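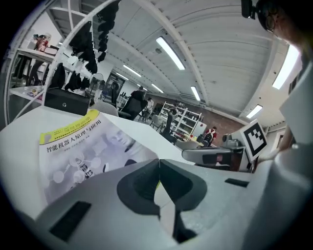

Mireille Bodin writes that the old version of this section told her to "check the pads" four times and never said what for. Fair. The section has been rewritten, and the pads now have their own steps.

4. Setting up and looking after the Pronero hand-held pair

Read section 3 first if your grippers are still in the case. If you skipped it, you have plenty of company, and you will be back there by step 5.

4.1 Before you pick anything up

1. Clear a space on the table at least twice as long as your forearm. Coffee goes on a different table.
2. Lay out both grippers, both marker cubes, the calibration card and the small hex key. The hex key will be missing. Spares are in the lid pocket of the case.
3. Check that the number on each cube matches the number under the grip it belongs to. A left cube fits a right gripper perfectly well, a design decision we have all come to regret.
4. Wipe the lens of each gripper with the dry cloth. Use the cloth, not your sleeve.

Note: The calibration card must be flat. A card that has been used as a bookmark, a fan or a coaster is no longer a calibration card. Print a new one at full size and glue it to something stiff.

4.2 Fitting the cubes

5. Slide the cube onto its post until it clicks.
6. Tighten the two side screws by hand, then give each a quarter turn with the hex key.
7. Hold the gripper level and try to wiggle the cube. If it moves at all, repeat step 6.
8. Do the other one.

Caution: Do not carry the gripper by the cube. It looks like a handle and the post underneath is a thin piece of plastic that snaps. Nhyira Sowah keeps a jar of snapped posts at the Drirkthorpe bench and will show it to you whether you ask or not.

4.3 Fingertip pads

9. Squeeze the trigger slowly until the pads meet. They should touch along their full length at the same moment.
10. Look for light between them. A gap at one end means a pad is seated crooked.
11. To reseat a pad, open the fingers all the way, peel the pad back from the tip, press it down again from the base upward, and hold it for a slow breath or two.
12. Close and open the fingers 26 times. This beds in a fresh pad. Fewer works less well, and more gives you a sore hand and the same result.
13. Wipe both pads with a damp cloth and let them dry before going on.

What you are checking for, then: splits near the tip, a shiny patch where the rubber has gone hard, and grit. Grit is the usual one. A pad with grit in it will hold a mug and drop a pen, and you will blame the pen.

Caution: No alcohol on the pads. It makes them look wonderful for a week and then they crumble.
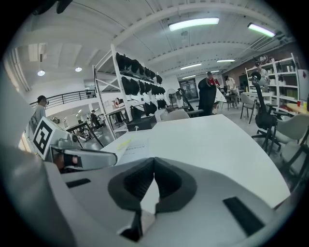

4.4 Calibrating

14. Connect the cable to the underside of the right gripper, then the left. Order matters here. If you get it wrong, the software will swap your hands and never mention it.
15. Wait for the status light to stop blinking. This can take long enough to make you doubt the cable. Leave the cable alone.
16. Start a new calibration and name it something you will recognize in a month. "test", "test2" and "newtest_final" are taken.
17. Hold the card in front of the first gripper at arm's length and tilt it slowly left, right, forward and back. It is easier with a second person on the card.
18. Bring the card in to half that distance and repeat.
19. Check the error figure on the screen. Under 1.0 is good. Between 1.0 and 2.0 will do for practice. Over 2.0, wipe the lens and go back to step 17.
20. Repeat for the second gripper.

Note: People walking behind you do no harm. People walking between you and the card do, and they always apologize while standing there.

Note: Error 403 at step 16 has nothing to do with the grippers. It means your login has expired. Da-eun Maeng lost an afternoon and two good cables to this one before somebody looked it up, and the wording in the software has stayed exactly as unhelpful as it was.

4.5 First run

21. Stand at the table with a gripper in each hand, elbows loose.
22. Move both slowly from one end of the table to the other. The two traces on the screen should follow without jumps.
23. Turn your wrists. If a trace freezes, the cube has probably turned out of view of the head camera. Raise your hands a little and try again.
24. Touch the two fingertips together over the table. The screen should show them touching too. A gap bigger than a fingernail means calibrating again – sorry.
25. Let the cable hang free. Wrapping it around the wrist is tidy for as long as you stand still. 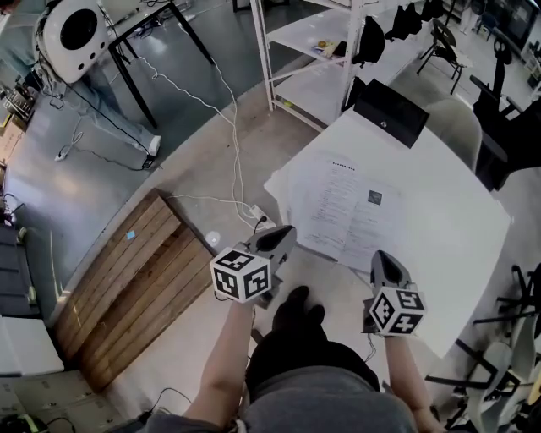 How often should the pads be changed?

Every 3,000 closes, or as soon as you see a split, whichever comes first. The counter is on the maintenance page. Reset it when you fit the new pair, and always change both pads on a gripper together.

4.6 Regular care

Every 1,000 closes: wipe the pads, check the side screws on the cubes, and run steps 22 to 24 again.

After any drop: repeat all of 4.4. This includes the drops that were "only onto the chair."

After moving to another room: run step 19 on its own. If the figure has gone up, do the rest.

When putting the pair away: fingers open, cubes off, cable coiled in loops as wide as your hand. Grippers stored with the fingers closed come out with flat spots on the pads, and then you are back at step 11.

Replacement pads, posts and cards are ordered through Aba Frimpong. Please give the number under the grip and say which hand.

Section last revised 21 April 2019.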